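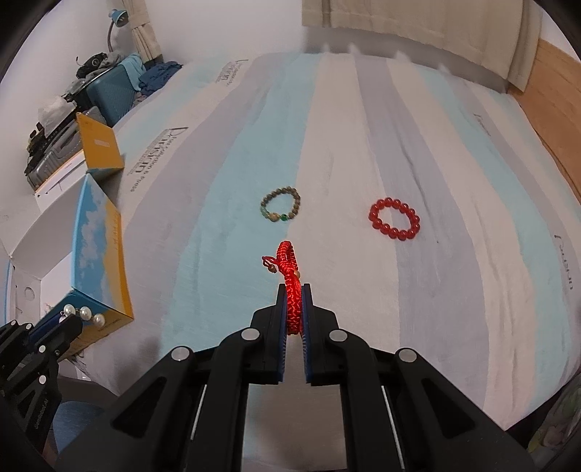 Randine HG-2 Hand-Held Parallel Gripper
Item no. 2503
Sold by Tretthorpe Tool & Automation

In stock. Orders in by 2 p.m. ship the same day, except Wednesday, when the warehouse is closed.

The HG-2 is a two-finger gripper that a person carries and operates. You squeeze the trigger, the fingers close in parallel, and whatever you do with it can be recorded and used to train a robot arm later. Randine's own leaflet says it "brings household robots home." We sell the thing and we would not go that far.

What it does well

It picks up small, awkward items. Bracelets, cords, earrings, socks, pens. The soft finger pads give a decent hold on knotted cord, and the jaws stay square to each other through the whole stroke. After a few minutes most people can lift a bracelet off a bed and put it in a box.

Please notice who is doing the work in that sentence. A person looked at the bed, decided which piece to take first, and knew that a string of beads sags when you lift it by one end. Buying a gripper does not buy you any of that.

Can a machine tidy the bedroom yet?

Customers ask us this every week. Our answer is still no, or at least not in a bedroom anybody lives in. We have seen arms trained on recordings like these put jewelry away on a plain tabletop, same lighting, same box, same five items. Move the job to a striped bedsheet and the results we have seen fall off fast. Loose cord is hard. Glossy beads are hard. Earrings are worse.

The shop floor is a little further along, mostly for parts that arrive the same way up every time. If that is your situation you probably want a fixed gripper (see the Kariuki range) and you can skip the training business altogether.

Specifications

Stroke: 50 mm
Weight: 600 g without camera
Rated life of finger pads: 1000 hours of use (maker's figure, we haven't tested it)
Fingers: two, parallel
Fits Breser camera mounts, old and new pattern

In the box

Gripper, one spare set of pads, hex key, printed leaflet. Camera and mount are sold separately. The software is a download and needs an account with Randine.

Notes from our bench

The pads pick up lint from bedding. Wipe them with a damp cloth. Check the screws after the first week. Used two-handed, a pair gets tiring well before lunch, so plan for breaks or a second operator.

Returns

Thirty days, unused pads only. We do not accept returns on the grounds that your robot did not learn anything. Ask us before you order and we will tell you what we think of your chances.

Questions go to Villads Fogh at the Tretthorpe parts counter.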